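Keep the old tower or start over?
Porport Community Boards > Home Computing
Posted 10/01/2019 by slowcooker57

Hi all, long time reader, and I finally have a question of my own. My desktop is getting on in years and I can't decide whether to keep feeding it parts or let it retire with dignity. 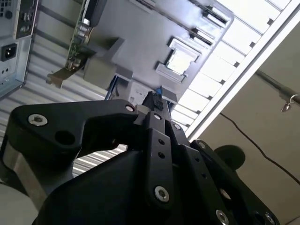 mapleandrye: Keep it! I say this as someone who has talked half my family out of buying new machines. If all you do is email, photos and a bit of bookkeeping, more memory and a solid state drive will make you wonder why you ever thought of replacing it. What do you use it for mostly?

slowcooker57: Thank you, that's kind! Mostly family photos (far too many of them), recipes, and the newsletter for our garden club over in Fatville. It takes 13 minutes to get from the power button to a desktop I can use. I make my tea and toast in that time, so I suppose I'd have to find a new routine.

gus_on_the_hill: I'm going to disagree with maple, with affection. Thirteen minutes sounds to me like a drive on its way out, and once you've bought a drive and memory, and then the power supply goes in December, you've spent what a decent refurbished machine costs. I went down that road with an old Terkex and I wish I'd stopped sooner.

mapleandrye: Gus, you put a gaming card in that Terkex, so I don't think it's quite a fair comparison! A drive and two sticks of memory came to 57 dollars for me, secondhand, and my sister is still happily typing away on hers.

gus_on_the_hill: Fair enough about the card. I still wouldn't trust an old power supply with somebody's family photos.

pennywhistle: Whichever way you go, please copy those photos first, before you open anything up or order a single part. Two copies, and keep one of them at somebody else's house. The repair counter on Nicholas Street did mine while I waited and they were lovely about it.

slowcooker57: Photos are copying as I type this, and the bar has barely moved, so I've put the kettle on again. I think I'll try the drive first and leave the memory for later. Gus, if it all goes wrong you may say I told you so.

gus_on_the_hill: I'd never. Let us know which drive you get, and check you have a spare cable for it.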